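Section 2: Setting up the Botau room humidifier

Read this section before you fill the tank for the first time. It covers placement, filling and the first run. Cleaning is covered in Section 8.

## Choosing a place

1. Pick a level, steady surface between knee and waist height. Mist that leaves the unit near the floor can settle on the carpet.
2. Keep the unit away from radiators, air vents and direct sun.
3. Point the mist outlet toward the open part of the room. Curtains, wallpaper and books should not be in its path.
4. Hold a dry paper tissue in the air where the outlet will be. If it flutters, there is a draft, and the room reading will be wrong. Try another spot.
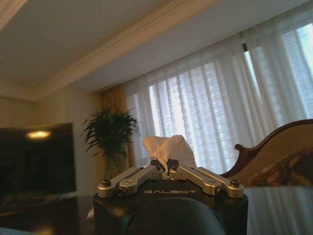

5. Check that the power cord reaches the outlet without crossing a walkway. Do not use an extension cord.

**Caution:** Standing water leaves white marks on lacquer and French polish. On any glossy surface, use the rubber tray supplied and wipe under it every day.

Low side tables and console tables are both suitable if they do not rock. If the table has a drawer, do not store papers or electronics in it while the unit is running above.
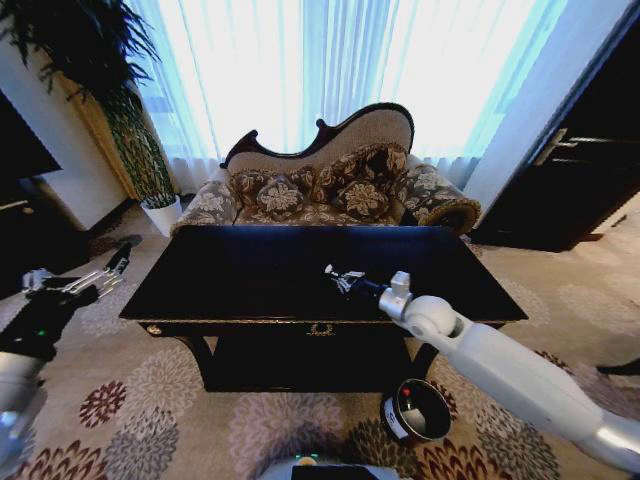

*Fig. 2. Dark lacquered table with front drawer and lower shelf.*

## Filling the tank

1. Unplug the unit and lift the tank straight up by its handle.
2. Turn the tank over and unscrew the cap counterclockwise.
3. Fill with cool, clean water up to the line. Distilled water is best in hard-water areas.
4. Screw the cap back on until it clicks, then dry the outside of the tank.
5. Lower the tank onto the base. Air bubbles will rise for a short time.

**Note:** Never add oils, perfume or medicine to the tank. Scent goes on the felt pad in the side slot, two drops at most. Oil left in the tank will crack the float.

Before you plug the unit in, clear the tabletop. Drinks, small bottles and paper goods should be moved to another surface. 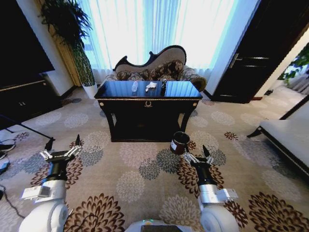
Leave a hand's width free on every side so that air can reach the intake at the back of the base.

## First run

1. Plug in the unit and press the power button. The light turns green.
2. Set the dial to LOW and leave it there for 13 minutes.
3. Feel the surface around the tray. If it is damp, turn the outlet or move the unit.
4. Set the dial to the level you want.

If the light turns red, the tank is empty or not seated. Lift it and set it down again.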